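About Unitz

Unitz sells practice houses to people who teach robots to do chores. The houses are simulated, so the rent is reasonable and the neighbours are quiet.

We started in a room above a tile shop, where Emilian Stanciu and Catinca Nistor were paid to tune a real mobile arm in a real kitchenette. Over one winter it went through 40 mugs and most of a cupboard door. Catinca worked out that a software kitchen would cost less than the crockery, and Emilian, who had been doing the sweeping, agreed before she'd finished the sentence.

What we make

Our main product is Kozan, a furnished home you can load on an ordinary workstation. It has rooms, doors with proper bar handles, and things left on the floor, which is how most homes come. A typical first job is "find the red ball and bring it back", and it sounds like a job for a Labrador until you've watched a planner argue with a doorway.
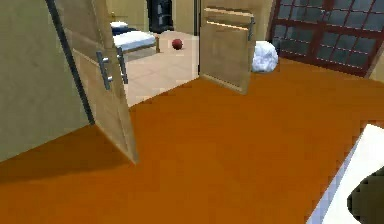
Kozan ships with 600 household tasks, graded from fetching to tidying. Each one can be reset and run again with the furniture shuffled. Customers write their own tasks as well, and we've learned not to ask why one lab in Hobart needed so many pillows.

Imeo is the kitchen add-on. It covers grasping and placing on crowded counters: bread, knives, spatulas, kettles, bottles. Thin flat objects are the hard ones. A spatula lying on a bench has humbled several well-funded research programs, and we list its task under "intermediate" out of kindness.

The graphics are modest and we'd like to get that out of the way. Counters have jagged edges and the orange floor is a matter of taste (Emilian's). We spent the money on contact physics, and we'd do it again.
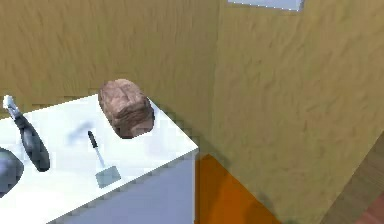
Who we are

There are 4 of us on the payroll, plus Darius Mihăilă on contract. Catinca runs the physics. Emilian looks after customers and colour choices. Relu Oprea builds the objects and is responsible for the large grey bird, which began as a test of odd-shaped obstacles and now has its own support category. Petrică Toma keeps the licence server upright and answers the phone on Mondays.
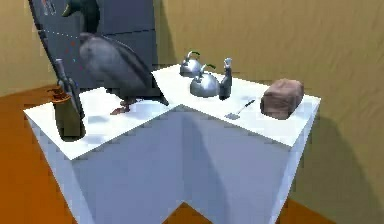
Imeo counter layout with kettles, bottles and Relu's bird.

Working with us

Licences are sold by the seat, with a discount for schools and TAFEs. New customers get 2 onboarding sessions with Darius, who will be patient about your drivers. If you'd like a trial of Kozan, write to us through the contact form and tell us which robot you're using. Plestard, our older warehouse package, is still supported but no longer sold.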